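Print this article | E-mail to a friend
14 comments | 38 shares

"My shoulders noticed first"

Dindo Saludo has been making breakfast for other people for 27 years, the last nine of them in the staff kitchen at Brevholm, and he is in no hurry when he talks about it, so I let my tea go cold and listened.

When Floroscombe, who run the catering, told the crew in July that a robot arm would be taking on some of the morning work, he went home and did his sums. "I thought, well, there's my mortgage," he says, laughing now. "We send out 600 breakfasts and a good part of that is toast, so if the toast goes, what am I for?"

As it happened, no one on the morning crew lost hours, though two of them did change jobs. Dindo now spends a good slice of his shift on the Bevska software, going through simulated runs before anything is tried on the real bench, and he has grown fond of it – fonder than he'd like his mates to know.

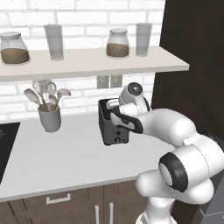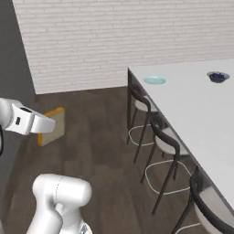 Dindo's favourite part of the new work is being asked what he knows, which in all his years in kitchens had rarely come up. "The young engineers are lovely, but they'd never thought about how you hold bread," he says. "Squeeze it and it's ruined." He talks me through the trip from the toaster on the counter to the light blue plate on the long white table, and you'd think he was training an apprentice. He does miss the chatter at the old bench, mind you, and he's told his manager so. "My shoulders noticed first, they stopped aching. But I still go in at 5 and put the kettle on for everyone. I'm not handing that over."

Print this article | E-mail to a friend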